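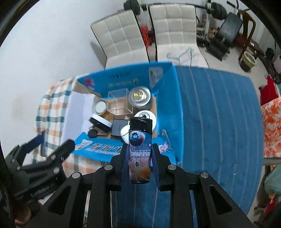 Two-handed collection over the full box, seen from the camera on one of the grippers.

1/ New results from the Jarkside lab on a question we kept arguing about: if you collect demos with handheld grippers, should the container be full of other stuff while you do it, or should you show one item at a time? We finally ran it as a proper comparison. Thread with numbers.

2/ Background. Our task is moving small household items in and out of an open box with two grippers. A person holds one in each hand and does the work. Each gripper has its own camera, and we train from those two views plus finger opening and tracked hand motion. There is no robot arm in the room during collection.

3/ The policy is called Zukik. It's a fairly ordinary imitation learner. It takes both wrist views and predicts a short chunk of motion for each hand. We didn't change the model between conditions. Same size, same training length, same settings. Only the demos changed.

4/ The dataset is called Rizk. It has 28 sessions, recorded in October, 11 hours in total after we threw out the bad takes. Half the sessions are "sparse" and half are "full."

5/ Sparse means the box holds only the item being handled, plus whatever was already placed in that take. Full means the box starts with a mix of things in it: jars, cases, tins, clear plastic containers, small flat items. The person has to work around all of it.

6/ Idris Morgan and I did all of the collecting. We split each condition evenly so that the comparison wouldn't end up being a comparison between the two of us. Idris is faster and keeps his wrists flatter. I tilt more. You can tell whose take it is from the video within a couple of seconds.

7/ We collected in ordinary rooms with the furniture left where it was. Chairs, cloths on the table, a barbell and bench in the background. The test rooms were different from the collection rooms, and so were the test boxes. None of the test items appeared in training.

8/ Main result. On new full boxes, Zukik trained on the sparse half gets 40 percent of picks right. Trained on the full half, it gets 68 percent. Both had the same amount of data in hours, and the full half has fewer individual picks in it, as working in a crowded box is slower.

9/ A pick counts as right if the item asked for leaves the box in one try, doesn't get dropped, and nothing else comes out with it. That last rule matters more than I thought it would. Plenty of sparse-trained attempts got the item and dragged a neighbor over the edge.

10/ On new sparse boxes there was no gap we'd be willing to report. The full-trained policy was a little slower on approach and otherwise fine. I had expected it to be worse there. Georges Sfeir bet the other way and has been polite about it.

11/ Now the part I find more useful than the headline, which is where the sparse-trained policy goes wrong. We went through every failed pick by hand and put each one in a group. Georges labeled them once, I labeled them again without seeing his labels, and we talked through the ones where we disagreed.

12/ Biggest group: approach angle. In a sparse box you can come in from nearly anywhere. The person does, and the policy copies it. In a full box one finger needs a slot between the item and its neighbor. The sparse-trained policy comes down with a finger on top of the neighbor and stops.

13/ Second group: opening width. People demonstrating on a lone item open the fingers wide. It costs them nothing. In a crowded box a wide opening means both fingers land on other things. People working in full boxes open just past the width of the item, and the policy picks this up without any extra loss term.

14/ Third group: clear and shiny items. A transparent container shows you the box bottom through its walls. A polished metal lid shows you the ceiling light. Both policies have trouble with these. The full-trained one has less, and I think it's mostly that clear things showed up in the background of so many more of its takes.

15/ Round jars deserve their own post. They're easy to hold once you have them, with a pad flat on either side and the lid up. Getting there is harder. If the two pads don't meet the jar at the same height, it tips toward the lower one. We saw it with both policies and in our own takes.

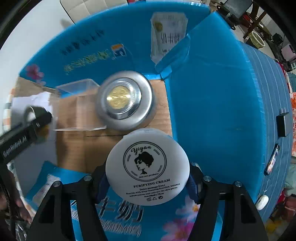 16/ The jar view is a good example of what the wrist camera gives you during a hold. The lid is sharp enough to read the "PURIFYING CREAM" line on it, and both pads are in view against the sides. The other gripper's tip is in there too, with a metallic ring-shaped thing near it, and that part is blurred. Near hand sharp, far hand smeared is very common in this data.

17/ We worried about the blur and ran a small check. We dropped the takes with the worst blur on the far hand and retrained. Success on full boxes went down slightly. My reading is that the blurred takes are also the ones where both hands are busy, and those are the takes we can least afford to lose. We put them back.

18/ Things that didn't matter, as far as we could measure: which cloth was on the table, whether the box flaps had printing on them, whether chairs were visible past the table. We masked the area outside the box in one run and the result on new boxes barely moved.

19/ Thing that did matter: the flaps themselves. If a flap folds toward you it sits right under the grippers, and people lift their hands to clear it. Takes with the near flap folded out have a higher approach path. Test boxes with no flaps confused the policy a bit. It still lifted over a flap that wasn't there.

20/ We haven't fixed the flap problem. The next collection will vary the flaps on purpose: open, taped down, cut off. If someone already has data like this with matched flap conditions, please message me before I spend two weeks with a box cutter.

21/ Practical notes if you collect this way. Start each take with both grippers outside the box. Close both fully once and open them again. That gives you a clean marker for lining up the two streams, and you'll want it later even if your clocks are good.

22/ Don't tidy the box between takes. We did for the first few sessions out of habit and it made every full box look the same: big things at the back, small things in front. We redid those sessions. Now we leave the contents wherever the last take left them and reshuffle only when we change items.

23/ Keep the cable on the outside of your wrist. If it runs across the palm side it pulls on the gripper when you turn your hand in, and the turn shows up in the data as a small hitch. The policy learned the hitch. It took Idris most of a day to find out where it came from.

24/ Say the item out loud before you reach for it. We use the audio to label takes and throw the audio away afterward. It's much quicker than labeling from video, and it also makes you commit to an item. Otherwise you start toward one thing, see an easier one and switch halfway.

25/ Limits. Two people collected everything, and both are right-handed. One style of gripper pad. Cardboard boxes only. Nothing soft and nothing in a bag. I wouldn't take the 68 as a number you should expect in your own setup. I'd expect the gap to hold up better than the number does.

26/ A few people asked about mixing the halves. We tried it once, with everything in one pot. It lands close to the full-only policy on full boxes, with twice the hours. So the sparse takes aren't hurting anything, but if I had a fixed amount of time I'd spend all of it on full boxes.

27/ We also tried fake clutter, pasting cutouts of other items into the sparse video. It helped a little with clear items and did nothing for approach angle. The hand motion in those takes is still the motion of a person who has the whole box to themselves.

28/ Trials were run at the Westus site on two fixed arms carrying the same finger pads we collect with. Georges set up the boxes and picked the order of items. I ran the policies without knowing which one was loaded. We scored from video afterward.

29/ The write-up is being cleaned up now, along with the failure labels for every pick. The labels go out first, and they should be ready on November 28, 2025. The video takes longer. We have to go through it for faces and anything with an address on it.

30/ Questions are fine in the replies. If yours is about the tracking, ask Idris. I mostly carried boxes and labeled failures.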